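6 March 2025
Workshop notebook – regional skills contest prep, second-year group

Entry follows on from the February one. Main job today was the practical stations for the trial run, plus the scoring sheets, which were still in three different versions on the shared drive. I have deleted two of them. The one to use is called "trial run marking" and nothing else.

Registration is done. We have students down for job interview, prepared speech, technical drawing, small engine repair and the business procedure team. The team event needs 6 students and we have exactly that, so no alternate. Catríona Ní Chonaill is asking the first-years if one of them will learn the parts and travel with us. She thinks the rules allow a late alternate if the form goes in before check-in. I have not found the line in the rule book yet. Leave the form in the tray when it is signed.

Written test: ran the full 50-question practice paper with the business procedure team before lunch. Scores were fine on motions and weak on minutes and on what counts as a quorum. Two of them lost marks for not reading the question. I want them to do the same paper again cold, with no notes, before we buy another set.
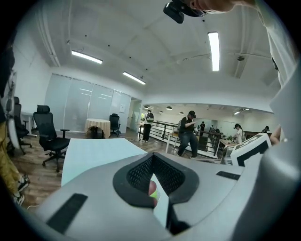

Travel money is the open problem. The coach quote from Dalsgaard came in at $1,449 for both days with the driver's room included. Flitero wants $1,178 but that is without the room and without waiting time at the venue, so I don't think it is cheaper once everything is in. I went through both quotes at the bench where the pale blue sheet is laid out flat next to the white boxy unit with the black panel on the front, and wrote the differences on the back of the Dalsgaard one. Please don't throw it out. Need a decision before the office closes the purchase order.

Lodging is at Drostatside again, same as last year. They have us on two floors this time. I asked for one floor and was told to call back. Breakfast starts too late for the small engine students, who report first, so we will bring food for them.

Small engine station: set up on the back bench for the trial run. Spark plug gap, compression check, carburetor strip and rebuild, written fault report. The carburetor part went over time for everyone who tried it. I moved the fault report to the start, where they have to diagnose from symptoms before touching anything. It went better in that order, though I only had two students through it. The torque wrench is reading off compared with the one in the other shop. Tagged it. Don't use it for scoring.

Technical drawing: moved to the Cadance software last fall and the contest machines will have it too, but possibly an older release. Students should practice saving to the older file type. One of them lost a whole sheet this morning by saving over it. Title block still has last year's name in it. To fix.

Speech: four minutes minimum, and the timekeeper stops you at the upper limit whether you have finished or not. Our student runs long. We cut the second story and the closing quote. She isn't happy about the quote – I said we could look at it again if she gets the middle part shorter.

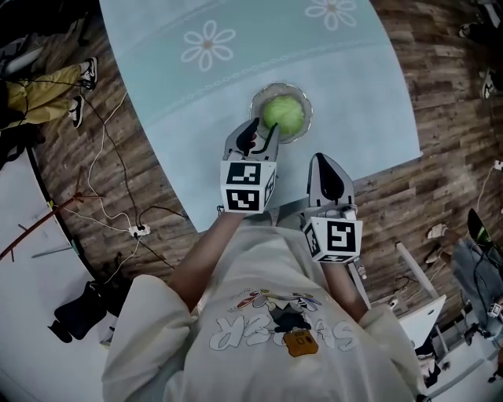 At the table with the glass bowl, both hands in use.

Interview event: did mock interviews in the afternoon, each student with a panel of two. Main notes back to them were to bring a clean copy of the resume, to answer the question that was asked, and to stop when finished. The resumes are mostly good. One has a phone number missing a digit. I handed that one back and said nothing else, and will see if it comes back right.

Dress code sheet went home. Jackets are in the cupboard by the office, sorted by size, with two still at the cleaner.

To do:
– call Drostatside about the floor
– ask Flitero for a price with waiting time
– find the rule on alternates
– title block
– torque wrench out for calibration
– print marking sheets, single sided
– second go at the practice paper for the team

Catríona has the keys to the back room until the trial run is over. Ask her if you need to get at the engine stands.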